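I finally gave in and bought the Harkmont label printer in February, after two years of masking tape and a dying Sharpie, and I've now used it enough to have opinions. Many opinions! My family has asked me to stop sharing them at dinner, so you get them.

A little background. I teach evening soap and lotion classes out of a rented room behind the Serico fabric store, and I also keep a frankly silly number of jars, bottles and bags of stuff at home. Everything needs a name on it. Half of what I use is a white powder and the other half is a clear liquid, so you can imagine how the masking tape years went (I once put citric acid in something that was supposed to get baking soda, and we'll leave it there).

The Harkmont is the small one, the size of a thick paperback, and it takes rolls of 517 labels. Why 517? I wrote and asked. Got a very polite email back saying that's how many fit. Okay then.

Setup took me 30 minutes, and most of that was the app wanting me to make an account, then wanting me to confirm the account, then forgetting I had one. Once you're past that it's smooth. You type, you pick a size, you hit print, and a label slides out before you've put your phone down. No ink, it's all heat, so there's nothing to refill except the roll. The print is crisp and dark and I can read it without my glasses, which I can't say for my own handwriting.

The stickiness is where I got picky. On glass and smooth plastic these hold beautifully. On the waxy tubs I buy my shea butter in, a corner lifts within a week or so and then the whole thing starts curling. Prasetyo Liem, who takes my Spring class every single year, told me to wipe the tub with rubbing alcohol first and press hard. It helps. It doesn't fix it. If you mostly label waxy tubs, get the Trorkard rolls instead, they fit the same slot and the glue is meaner.

Oil is the other thing. Heat printing and oil do not get along. My olive oil bottle went from OLIVE to OLI to a sort of gray smudge in a month, and the lavender one wasn't far behind. I now put a strip of clear packing tape over anything that lives near the lotion bench, and I'm a bit grumpy about doing that with a printer I paid real money for.

I did have a loaner of the Gaete for a while too, from Kristaps Uibo at the frame shop, so I can compare. The Gaete has real buttons and no app, and I loved that so much. But it's loud — really loud, like a tiny angry sewing machine — and its labels come on a split backing that I could never peel with short nails. I gave it back without much of a struggle.

Battery is great. I charge the Harkmont maybe once a month. The app keeps a running count of everything you've printed and mine says 2677, so it's not like I've been gentle with it. One jam in all that time, my fault, I put a roll in backwards.

Would I buy it again? Yeah, I would. I'd skip the starter bundle though, the pastel rolls in it are pretty but the print looks washed out on the pink. Just get plain white. The big refill pack of 1000 works out cheaper per label, if you've got somewhere dry to store it.

Four stars. It'd be five if the app would quit asking me to rate the app.
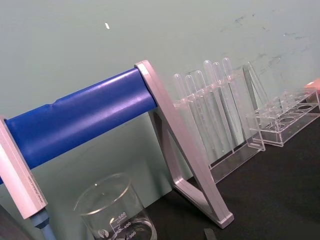
Clear tubes in their rack, and the blue bar on its stand.

Contact | Copyright, all rights reserved | Back to top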